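Werkstatt-Tipps: Greifersoftware zu Hause, Tomaten & Co.

Kurz runtergetippt, Montag abend, wird bei Gelegenheit ergänzt. Stand: Gultine im Planer, Nellerley für die Bilderkennung.

Tipp 1: Erst Tisch, dann Code
Karierte Decken mögen die Kantenfinder nicht. Schwelle hoch oder Decke maskieren. Bei mir 63, vorher nur Geisterkanten.

Tipp 2: Glas als Sperrzone
Klarglas mit Wasser drin liefert Tiefenwerte zum Weglaufen. Nicht rumfiltern. Zylinder von Hand in die Karte eintragen, Henkel mitrechnen, fertig. Der Planer fährt dann aussen rum.

Tipp 3: Kleine Sachen in der Schachtel
Kirschtomate nah an der Wand = schlechtester Fall. Finger ganz auf, gerade von oben runter, Wandabstand im Planer als harte Grenze und nicht als Kostenterm. Schließweg in 400 Schritte teilen, sonst Matsch. Rot vor hellrosa trennt sich im Farbkanal gut, am orangen Rand wirds knapp, den also wegschneiden.
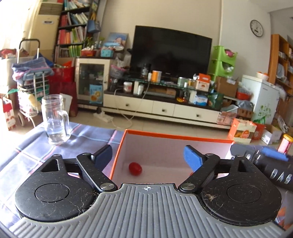 Tipp 4: Hintergrund abschneiden
Regal, Fernseher, Kartons, alles hinter der Tischkante raus aus der Punktwolke. Spart Rechenzeit, und die Posenschätzung springt weniger. Achtung Sonne von der Seite: Belichtung fest einstellen, Automatik aus.

Tipp 5: Aufnahmen sortieren
Shabalala-Skript drüber, doppelte weg. Von 2.000 Bildern blieben 453, reicht fürs Nachtrainieren. Ordner nach Licht benennen, nicht nach Datum. Hab ich zweimal falsch gemacht.

Tipp 6: Fusseln
Kein Software-Thema, trotzdem: Haare an den Gelenken regelmässig mit Pinsel raus. Danach Nullpunkt neu einlesen, sonst stimmt die Öffungsweite im Planer nicht mehr.

Offen: Version für Cultthorpe-Steuerung. Kommt vieleicht im März.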